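Gekex Speaker Guide
Section 2: Placement and First Sound
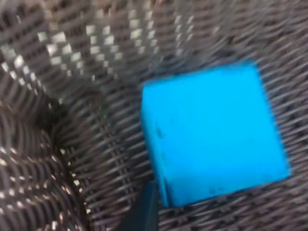 Blue cube on a dark woven surface.

3 min read

Now for the fun part! Where you put your Gekex speakers changes what you hear more than any setting in the menu, so take your time and play with it.

1. Turn the amplifier off and unplug it.
2. Set both speakers at ear height, 7 feet apart, with the tweeters facing your chair.
3. Run the Rolach cable from each speaker to the amp. Red goes to red, black to black.
4. Plug the amp in, turn the volume all the way down, and switch it on.
5. Play a song you know by heart and bring the volume up slowly.

Does the singer seem to float right between the speakers? Great, you're set! If the voice pulls to one side, turn that speaker outward a little and listen again.

Note: Bass too boomy? Slide both speakers farther from the wall, a few inches at a time. It's amazing how much this cleans up (kick drums especially).

CAUTION: Never connect or remove speaker wire while the amp is on.

CAUTION: Do not use an amp rated above 100 watts per channel.

Next: Section 3, Adding the Arain Subwoofer

Filed under: Home Audio > Setup Guides
Contact support | © Vulton | Back to top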